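How I sort the catch-all tub without making a bigger mess

If your house is like mine, there is one container that everything lands in. Ours is a folding tub with a white rim and gray sides that pops up when you push on the bottom, and for most of the year I don't look inside it. Then November comes, people are visiting, and I need it back.

I've done this enough times now that I have a way of going about it, so here goes!

What you need: a table you can walk all the way around (I love a round one for this, no corners to bump your hip on), a trash bag, two or three smaller boxes, and 40 minutes. I used to set aside a whole afternoon and I'd just wander off halfway through.

1. Clear the table first. Phone, mail, coffee cup, all of it. If you start with stuff already on there, the two piles get mixed up and you end up putting your keys away with the spare dish towels (ask me how I know).

2. Put the tub on the far side of the table and sit down. I know it feels more efficient standing up, but my back quits after 13 minutes and then I start cramming things back in. Push your sleeves up too, or they'll drag through whatever is in the bottom.

3. Take out the big lumpy thing on top. There's always one! Get that out and you can see what you're dealing with. Don't tip the tub over. I did that for years and small stuff rolled under the radiator every single time.

4. One item at a time, one hand in, and put it down somewhere before you go back for the next. Soft things go left, hard things go right. Anything you can't name goes in the middle, and if it's still there at the end you get to throw it out.

5. White things get their own spot. They all look alike against a pale bottom, so feel along the corners for anything you missed.

6. Wipe out the tub and let it dry open before you fold it. Mine got a musty hinge once and it took me 14 days and a lot of baking soda to get rid of the smell.

7. Put back only what fits below the rim. Everything else needs a different home, or a new owner.

Step 3, with the lumpy one still in the tub, is in the second of these.

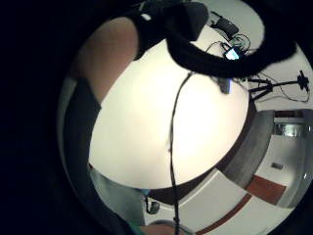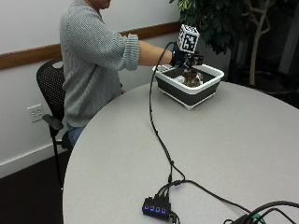
Nusrat Gamage wrote in to say she does the reverse and starts with the smallest things, picking them out into a muffin tin before she touches anything large. She says it takes her 25 minutes for a full tub, and that the tin also stops her from making a "maybe" pile, as there are only so many cups in it. She still folds hers up damp, though, and wants to know if vinegar works on the hinge as well as baking soda does.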